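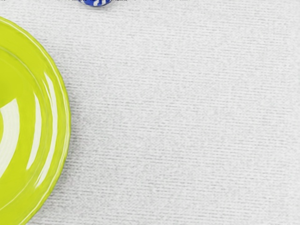
A set is a set, somebody objected after the Derkholm talk, and once you've broken one piece you've broken the lot, so what was the point of the last forty minutes?

Start with that. Read it out, wait, let the people who agree nod at each other. They're going to be the majority and they may as well know it.

Title: The Good Dishes, and Other Things We're Saving
Household History Evenings, 2021-08-30
Running time forty minutes, plus questions, plus the person who brings a gravy boat.

OPENING

Ask who has a cupboard of dishes they don't use. Hands. Ask who knows what they are waiting for. Fewer hands. Move on before it gets sad.

My own case. I grew up in a house with a pattern called Trimness. Cream, gray band, a second thinner gray band in case you missed the first. It was bought at Semeniuk, downtown, on the floor with carpet. My mother got it out at Christmas and when the minister came. We changed ministers often, so it saw more use than most.

The everyday dishes had no name. Mixed colors, mixed sizes, one from a gas station. I can remember every one of those. If you asked me to draw the flowers on the Trimness sugar bowl I would have to guess, and Trimness didn't have flowers.

(Pause for laugh. If none, drink water.)

PART ONE: HOW A PLATE BECAME A SET

Keep this short, it's the part where people check the time.

For a long time most families owned what they owned. Bowls got passed around, bread did some of the work. Matching was for people with staff. Then factories got good at making the same thing over and over, and needed somebody to want the same thing over and over.

The answer was the wedding. Two people who had been eating perfectly well off their parents' dishes were told they could not begin married life without a covered vegetable dish. I have met plenty of covered vegetable dishes. Most of them hold batteries.

Read from the Prisico catalog here. Hold it up, the cover is nice. The full Trimness range, everything you could order, came to 191 pieces. Go slowly through the list and let it pile up:

bouillon cup
bouillon cup saucer (sold separately)
cream soup
cream soup stand
relish tray, undivided
relish tray, divided, for households where relish had become a problem
bone dish

Someone will ask what a bone dish is. It's a small curved dish for your bones. Say it flatly and keep going.

The catalog gives everything a stock number. The dinner plate is 1516. The after-dinner coffee cup is 2412. I mention it only for the reason that my mother could recite both and had trouble with our phone number.

PART TWO: REGISTRY

Describe the desk at Semeniuk. Small lamp, ledger, a lady with a pencil on a chain. You went in and declared your pattern, like a foreign national declaring fruit. From then on your aunts had orders.

It was clever, and I don't want to be snotty about it. It solved a real problem, the one where four relatives give you a toaster. It also meant you got your dishes piecemeal from people you'd be seeing at Thanksgiving, so you could never get rid of any of it. A plate you bought yourself is a plate. A plate from Aunt Whoever is a hostage.

Note to self: do NOT name the aunt. Cousins come to these.

Then the open stock promise. The catalog says you will "always be able to add to and replace your pattern." Always turned out to end when Prisico closed the line in March of a year I've seen given two different ways. After that, if you chipped one, you were on your own. You'd think people would shrug and start using the rest. They went the other direction. The dishes went up a shelf.

Say that again, slower. The moment the things couldn't be replaced was the moment everybody stopped touching them. My mother had them zipped into quilted covers with felt circles in between. I've had winter coats with less.

PART THREE: SAVING IT FOR GOOD

Main argument, such as it is.

"For good" is a wonderful phrase. Good towels, good scissors, good living room. I knew a good living room that had plastic on the sofa and a rope. We watched television in the kitchen, standing up.

Where I come from, good means guests. The family gets the gas station plate and the insurance salesman gets the gray bands. Lay that out without comment. The room usually gets there.

In fairness to the savers:
It's pleasant to have one thing in the house that isn't chipped.
Getting the good dishes down does change a meal. Children sit up. Nobody mashes.
Hand-washing them afterward is where all the talking got done in my family. I learned about the divorce over a gravy boat.
So I'm not telling anyone to throw it all in the dishwasher. (The gray comes off, by the way. Ask me how I know. Someone will. Answer: the way you'd think.)

Against:
You can die with the tags on.
Your kids don't want it. They have said so, kindly, and you've decided they'll come around. They live in an apartment with one cabinet and it has protein powder in it.
The resale people don't want it either. Tell the consignment story. I carried two boxes in from the car and the woman at the counter started shaking her head while I was still in the parking lot. She offered me a boxes-back policy.

If time is short, skip from here to Part Four.

Side road on color. The dishes people hang on to through moves and breakups are very often the loud ones. The orange bowl, the lime green plate from some shop at the beach, bought on its own, matching nothing in the house before or after. It goes on the white tablecloth at a birthday next to the respectable stuff and it gets the cake. I have no theory. I suspect cream and gray were picked to offend no aunt, and that's a low bar for love. It's also possible I just have bad taste, which came up at Derkholm.

PART FOUR: WHAT I DID

They'll want to know.

When the house was sold I got the Trimness, by which I mean my brother was faster to the car. I put it in the hall closet for a while, in the quilted covers, feeling like management.

Then the everyday cupboard door came off its hinge on a morning I wanted toast, and the closet was nearer. So I had toast on a 1516. It tasted like toast. The sky stayed up. I did look at the phone.

I use them daily now. I've broken a few. The first one I grieved properly, the second I swore at, and after that it was housekeeping. The bone dish is where I keep my keys. The bouillon cups are a good size for aspirin and screws, separately.

When company comes I use the same ones, and company has no idea it's being honored or that it isn't. My mother came to lunch once under the new system. She turned her plate over, checked the back, turned it right way up, and asked was the minister coming.

(Leave a gap. This is the big one. Don't step on it like last time.)

BACK TO THE OBJECTION

Return to the remark from the start. If you break one, you've broken the set. Agreed. I'd only ask what the set was doing up there in one piece, and whether it was having a nice time.

Take questions.

Likely ones:
Is it worth anything? No.
Is mine worth anything? Also no, but say you'd have to see it.
Lead in the glaze? Don't wing this. Tell them to look up proper testing for older dishes before eating off them, and that I did mine before the toast story, which makes it a worse story, so I leave it out.
What about silver? Different talk. Same cupboard.

Collect the catalog from whoever has it. Last time it went home with someone. Check under the chairs for the handouts and turn off the lectern lamp, the switch is on the cord.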